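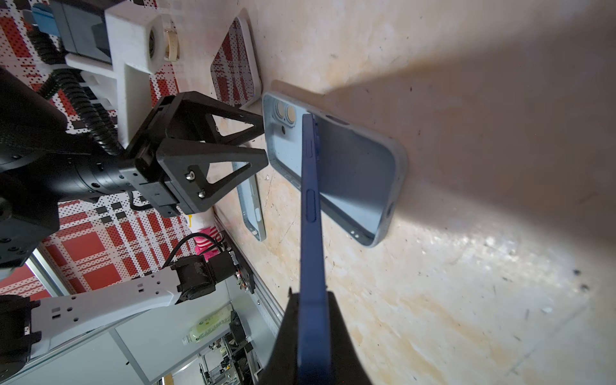
Trasthorpe open day, Saturday: notes on the phone case cell

kelvin_drop
Went to the Bestance open day at the Trasthorpe unit. The demo I stayed for was two arms fitting a phone into a light blue case. Parallel grippers, black fingers, ordinary wooden tabletop. I watched 3 cycles. 2 seated fully. On the other one the top corners went in and the bottom edge stayed proud of the rim until the operator reset it.

mu_static
Was it teleoperated or running a policy?

kelvin_drop
Policy. The handout says 151 demonstrations for the case task and 778 across all tasks on that table.

shimstock
151 is thin for a snap fit. The last few millimeters are contact. A wrist camera gives you very little once the phone covers the case.

mu_static
Disagree. The case is compliant and forgives a lot of angle error. I would worry more about the grasp. If the phone is held on its edges and slips a degree or two, everything after that is off.

shimstock
Soft cases forgive angle. They don't forgive pushing on the wrong corner, and that sounds like the failure in the first post.

kelvin_drop
I asked about force sensing. Answer was motor current only, nothing at the wrist.

rail_and_bracket
I was at the 2:00 session. Lighting was uneven, bright on one side of the table with a hard shadow over the rest. They left it that way and it still ran. Cledach showed a similar task last September with a fixture under the case, and I rate that lower.

shimstock
A fixture is what you would use in production. Rweyemamu grippers with a molded nest would do this all day.

rail_and_bracket
For one case model, yes. Change the model and you cut a new nest.

mu_static
Does the handout give a cycle time?

kelvin_drop
No. I didn't time it either. Slower than by hand.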